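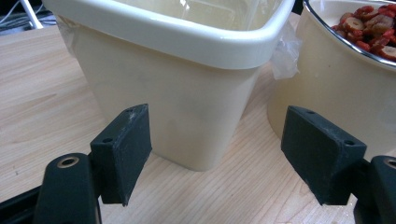 Xiuying Fang wants to know if the Brondenero slot can move to after lunch, as the visitors from Vurnley are stuck in traffic. Yes – moved to 2.15pm.

**Ticket 1070 – open day, demo table**

- square tub: film liner hangs over the rim, trim it or tuck it in before the run
- jujube bowl stays put
- grip force at 65, was 100. Dont touch it
- Lei login still times out, restarted twice, same error (266)

Status: open. Flameck ringing back re the login, will udpate then.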